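Search this site Search Enter keywords

Let the planner complain

By Annick Caron

I have been writing planning code for small assembly cells for long enough to have opinions, and my loudest one at the moment is that the error message is the most interesting output a planner has. I know how that sounds. Bear with me, because I have had the best winter of work in years over this, and it all came out of a question a colleague asked about a log file.

In December our group at Onmont was running Poirier, our task planner, against a block assembly task. The setup is easy to explain: a base board, a few bars, a cross-shaped piece that bridges two of them, some plates that go on later. The bars have to be down before the cross goes over them, and the order matters in a couple of less obvious ways too. Poirier gets a model of the parts and a goal, and it searches for a sequence of moves. When it finds one, the sequence goes to Carno, which handles the motion side (grasps, approach paths, collision checks) and sends back a yes or a no.

That last part is where the trouble was. A no from Carno used to be just a no. One bit! Poirier would cross out the move, shuffle things and try again. On one bad afternoon it tried 3,077 candidate moves before it gave up on a goal that any person at the bench could have reached with one hand while eating a sandwich. The log was 3,077 lines of "infeasible".

Hadiza Jibrin scrolled through that log for a while and asked, "Infeasible how?" And we couldn't tell her. The motion planner had known, every single time, exactly which two shapes were in the way of each other. It had worked that out with great care and then thrown it in the trash before answering.

So we changed the answer. Carno now returns the pair of bodies in conflict, the point on the path where the conflict starts, and whether the trouble is with the gripper or with the part it is carrying. It's a small structure, five fields, and it took Hadiza two days to write plus a week of arguing with me about the names of the fields. (She won. "blocker" is a better name than "secondary_body".) Poirier reads it and does something a lot like what you or I would do: if the green bar is blocking the approach, stop proposing moves that use that approach while the green bar is there. On the goal that had burned through 3,077 candidates, it found a sequence after 245.

I was delighted, and I still am. But the speed is the part I care about less.

What I care about is that I can now read the log. Open any failed run and it reads like a person thinking out loud: can't place the cross, the fingers hit the left bar; tried from the other side, the fingers hit the right bar; tried higher, fine. When a run goes wrong, I can usually say within a minute whether the model is wrong, the goal is wrong, or the planner has a bug. Before, I would have added print statements and gone to get coffee.

There is a school of thought that says all this is old-fashioned. Train a policy, feed it enough demonstrations, and let it pick up the order of operations by itself. I like that work and I use some of it. Our perception front end is learned from one end to the other, and I would not go back to hand-tuned color thresholds for any money. Shirley Bélanger, who runs the learning side here, has a policy that places the long bars more smoothly than anything I ever scripted, and it's a joy to watch.

But I have sat next to her while she tried to find out why it dropped a bar, and the only tool she had was more data. She would say the same. We get along fine on this because we've stopped treating it as one question. Her policy does the placing. Poirier decides what gets placed next and says why. When the policy fails, the failure goes back to Poirier as one more complaint, in the same five fields where they fit, and with a plain "don't know" where they don't. I wish more code were allowed to say "don't know".

The objection I take most seriously came from Rosaire Petrenko at Verkthorpe, after I gave a talk there. He pointed out that a reason from a collision checker is only as good as the geometry behind it. If perception puts a bar a little to the left of where it really sits, Carno will report a conflict that doesn't exist, with total confidence, and Poirier will learn the wrong lesson from it. He's right, and we have seen it. We pulled 703 rejected moves from our logs and checked each one by hand, and 271 of them traced back to a pose that was off. That's a lot!

I came away from that exercise more excited, though. With the old one-bit answer we couldn't have done the check at all. Now the same pair of bodies showing up again and again is a flag that one of them probably isn't where we think it is, and the obvious next step is for Poirier to ask for another look before it crosses anything out. Hadiza has a branch with this half working – the camera gets a fresh request, the pose is updated, and the move goes back in the queue. It still loops forever if the pose comes back the same, which I'm told is next on the list.

If you maintain a motion planner, go and look at what your failure path returns. I'd bet the good stuff is sitting in a local variable one line above the return statement. Pass it up. Pick an ugly format, change it later, argue about the names. You'll have a readable log by the end of the week, and I'd love to hear what's in it.

Comments

Isabelle Cloutier
We did something similar for bin picking and hit the same false conflict problem. Our fix was cruder: any blocker named three times in a row gets re-scanned. It also takes care of your infinite loop if you add a cap.

pathfan
How do you handle it when more than two bodies are in conflict? The cross over both bars seems like exactly that case.

Annick Caron
@pathfan We report the first pair on the path and drop the rest. It's wrong in principle and has been OK so far. @Isabelle a cap, yes, thank you, I've passed that on.

R. Petrenko
Glad you did the count. Worse than I would have guessed.
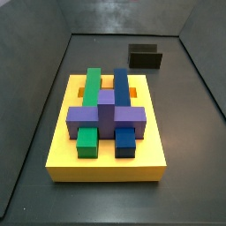

The purple cross bridging the green and blue bars on the yellow board, with the two black plates off to the right.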